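Promstead shops say small packs are keeping them open

294 shares
16 comments

The small food shops of Promstead are selling more single packs and fewer large boxes than at any time in the last ten years, according to a survey which the town's traders' group published on Sunday. The group asked 1,269 households how they buy their dry food, snacks and sweets. More than half answered that they now prefer to buy a little and come back often, even when the price for each pound is higher.

The result did not surprise Ladi Tamuno, who has owned the Babalola grocery on Mill Street since her uncle retired. She said that her customers started to change their habits two winters ago, when heating became expensive and people began to plan their money by the week and no longer by the month.

"Before, a family came in on payday and filled the car," Ms. Tamuno said. "Now the same family comes in three times a week, with a small bag. They spend almost the same in the end, but they feel that they are in control of it."

For the shops, this is mostly good news. The large supermarket in Gelledon, which is a 16-mile drive from the center of Promstead, was built for people who fill the car. When customers need only two or three things, many of them do not want to make the trip. The bus to Gelledon was also reduced last spring, and older residents say that they have stopped going there completely.

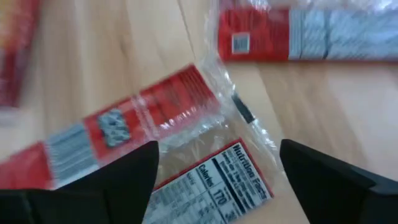 The survey also asked people what they look at first when they choose a product from the shelf. Price came first and the date came second. In third place – higher than the traders had expected – was the possibility to see that the goods are in order before paying. Several people wrote on the form that they do not trust a closed cardboard box any more. Items in clear plastic, like these red packages, can at least be looked at from outside, and shop owners say that customers do pick them up and turn them over before they decide. Ms. Tamuno has moved her goods in clear wrapping to the shelves near the door, and she says that they sell faster there than they did at the back.

Not everybody is pleased with the change. Small packs mean more wrapping for the same amount of food, and the town's waste service has already complained that the yellow bins fill up too early in the week. Octavio Bedoya, who runs the refill store Porkell near the old station, believes that Promstead is solving one problem and making another one.

"I understand why people buy little, I do the same at home," Mr. Bedoya said. "But you can buy little without taking home a new piece of plastic each time. Bring a jar. We weigh the jar, you fill it, you pay for what is inside."

His store opened last year with 3 dispensers, for rice, lentils and oats. It has since added flour, sugar and dried fruit, and he hopes to offer washing powder before the summer. He admitted that the refill customers are still a small group, and that many people come in once, find it slow and do not return. Cleaning the jars at home is also a point that people mention to him often.

The traders' group says that it does not want to choose between the two ways of selling. Its report proposes a shared order for small shops, so that several of them can buy from one supplier and receive the same discount that a supermarket gets. At the moment each shop orders alone, and some suppliers refuse to deliver to Promstead if the order is too small. Ms. Tamuno said she has sometimes waited two weeks for tea.

The report also asks the town to allow deliveries on Mill Street until 10 a.m. The present limit is 8 a.m., and drivers who come from the coast often arrive too late and must park behind the library. Shop workers then carry the goods across the square by hand, which is not pleasant in the rain.

The town has not answered yet. A meeting about parking and deliveries is planned for October, and residents can send their opinion in writing before it. Paper copies of the survey report are available at Babalola and at Porkell during opening hours.

Share this story
Comments (16)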